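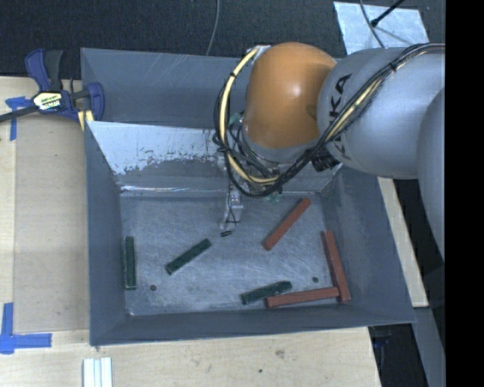
Keeping the picking cell alive – notes, Vy Bạch, 20 min slot

Start with who runs it. Me, Huệ Hà on mornings, Ruairí Mac Carthaigh for anything electrical. Thank Yaneth for the slot.

Slide 1. Cell is the KUKA, bin, gripper. Blocks in, blocks out, all shift. 1,409 picks in March before the first real stop. Say the number slow.

Slide 2 – the stop. Cable. It's always the cable. Bundle has to loop round the wrist with enough slack for the last joint to turn. We had it too tight, then way too loose and it snagged. Ask who has had this, wait for hands.

What we do now:
run the wrist to both ends by hand, slow speed, BEFORE tying anything
ties snug, you should still be able to twist the bundle with two fingers
trim the tails, they cut gloves
look at the thin wire down by the gripper every morning, that one goes first

Slide 3. Bin position. The bin is clamped to the bench, blue tape on the wood for where things go. Tape is not a fixture!! Tell the story – Ruairí bumped the bin, clamp was half done up, bin moved 13 mm, arm went into the wall. Only a fingertip lost. Could of been the wrist.

So: clamp tight, check against tape, then run the corner check at low speed. Takes 70 seconds. Huệ timed it.

Slide 4, fingertips. Wear at the edge, you feel it with a nail. Swap both together, never one. We get ours from Wudska, Uvari ones fit too but need a longer screw. Re-teach the pick height after, everytime. Skip it and you scrape the floor of the bin.

Blocks against the wall are the hard ones. Don't fix that with more force. Come in at an angle, or nudge the block out first. (if short on time skip this, go to log)

Slide 5 – the log. Paper, on a clipboard. Date, what you touched, initials. 123 lines so far. Uyên Đặng found the slack problem from reading it, nothing else. Show a page.

Questions. Somebody will ask about a cable cover – tried one, trapped heat, took it off. Leave the spare fingertips on the front table, want them BACK.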